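Kids' Science Corner > Robots > How Does a Robot Learn to Use Two Hands?

Try opening a jar with one hand. It's hard, right? Most everyday jobs need two hands, and the hands have to agree on who does what. Robots find this tricky too.

Fongchan Sombatkul works on a project called Livon. Her team wants to know if a robot with two arms learns faster when a person shows it what to do. Showing a robot how to do a job is called a demonstration.

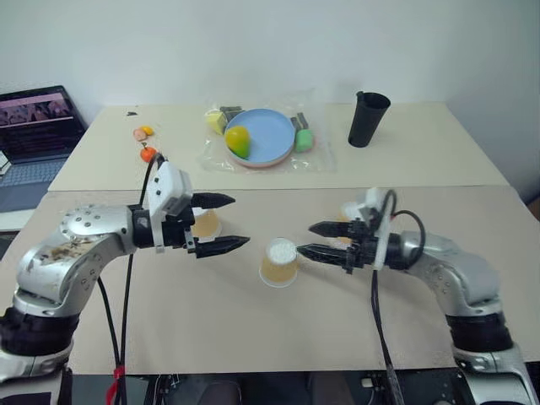

Two arms, two tables, and upside-down cups to practice with.

During a demonstration, a person guides the arms through the job. A computer saves how every joint moves and what the cameras see. Then the person does it again, with things in new spots. The team saved 500 demonstrations.

Why so many? If a robot only ever sees a cup in one place, it may reach for that place even when the cup has moved. Seeing lots of different tries helps it learn to look first.

Some cameras look down from above. Others ride on the arms, close to the fingers, and get a near view of whatever is being held - a bowl, for instance.
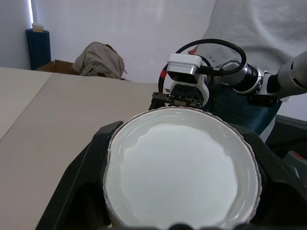

Photo: Livon project / Carys Dafis

Next comes the test. The team trained the robot 2 ways. One way used all 500 demonstrations, and the other used just 50. The robot with more practice did better, most of all when the cups were moved. With 50, it often closed its fingers too soon.

Cups are good for this kind of test. They are light, they tip easily, and a small push can send one sliding.
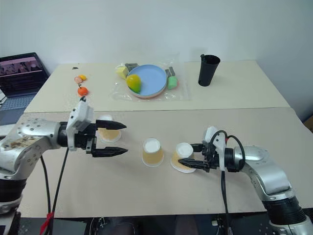
Carys Dafis thinks the number of tries is only part of it. She would like to see the same test with 50 very different demonstrations, because "doing the same thing over and over doesn't teach you much that's new."

The team plans to try that in October.

Word to know
Demonstration: showing how a job is done so that someone, or something, can learn it.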